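Monday, after club

Two hours of picking up corners. That is what the Todum project comes down to so far, and I signed up for it myself, so I can't complain to anyone but this notebook.

The plan as the Burkmont people wrote it: we work the grippers by hand, we handle bedding over and over, and at the end the arm is supposed to learn how to make a bed from watching us. They want 500 good runs from our club before the December showing. We had 60 when I left tonight, and I would throw out a fair number of those. Half of mine I fumbled at the start and kept going anyway.

I still don't see what it learns from me. I know what a hem is. I know the blue one goes over the pink one with the dots, and that if I pull too hard the checkered one underneath comes along. I didn't work that out from looking, I worked it out from making beds since I was small. The handout says "the model will pick up on this." Maybe. The handout also said the batteries last all evening.

The one thing I'll give them is the fingers. The blue pads have teeth on them and they do hold cloth. I got the stitched edge of the light blue layer between them and it stayed put while I thought about where to go next.

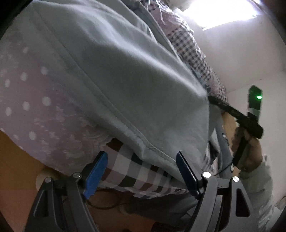
What went wrong

Run 5 I squeezed before I was at the edge and got two layers. Run 8 was the same mistake with a different blanket. Somewhere after that my wrist started to ache and I stopped writing the numbers down.

The bigger trouble is that we all do it differently. I start from a corner, others start in the middle and shake. Is the arm supposed to average us? I asked and was told variety is good for the data. Last month we were told to be consistent. Both can't be the rule.

Grurnitz is bringing its own version to the showing, supposedly over a year in the making. I'll believe it when I see it do a fitted sheet.

Going back Thursday anyway. Bring the wrist brace and a pen that works.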